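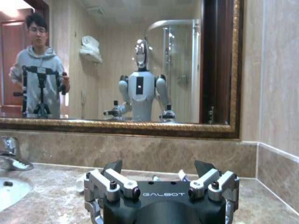 Vesela Jurić: before anyone retrains anything, can you check whether the bad episodes all come from the one room? The loss only goes funny on the Lonham batch, and the kitchen ones look fine to me.

Right, yes, I've had a proper dig through and I think you're on to something. Log so far, sorry it's a bit of a ramble.

Ticket: Lonham bathroom batch, wrist view and arm positions drifting apart
Opened by: Hazel Escobedo
Status: open, but less scary than it was

First thing I did was pull the whole batch, 400 episodes, and play the wrist video next to the recorded joint angles. Most of them line up nicely. In the duff ones the fingers start closing in the video and the numbers catch up 70 milliseconds later, which doesn't sound like much until you're trying to teach something to pick up a toothpaste tube.

My first guess was the mirror. It's enormous, the robot can see itself and the person in there with it, and I'd convinced myself the policy was learning from the wrong gripper. Lovely theory! But a mirror can't make timestamps late, so I've parked that as its own question (see the end).

Second guess was the cable. Swapped it, recorded 11 fresh episodes, same lag in 3 of them. Put the old cable back.

Third go was the clocks. The arm logger and the camera logger are meant to sync when a session starts, and on the Plunbridge machine they do. On the Lonham one the sync was switched off in September when we moved over to the Ivanov build, and I'm fairly sure I was the one who clicked it -- oops. It's back on now. Ran another short session and the fingers and the numbers agreed all the way through.

Vesela, to your actual point: yes, every bad episode is from that room, but only because that's the machine we take in there. I've tagged them "late" and left them in the folder. Please don't delete them, I'd like to try shifting the numbers back first.

Still to do:
Shift the late episodes and replay a handful by eye.
Add a sync check to the start-up script, so it shouts.
Train once with the mirror masked out and once without -- I still want to know!

Can you hold the Dirnimport upload till I've done the first two? I'll post the replays on this ticket.

Hazel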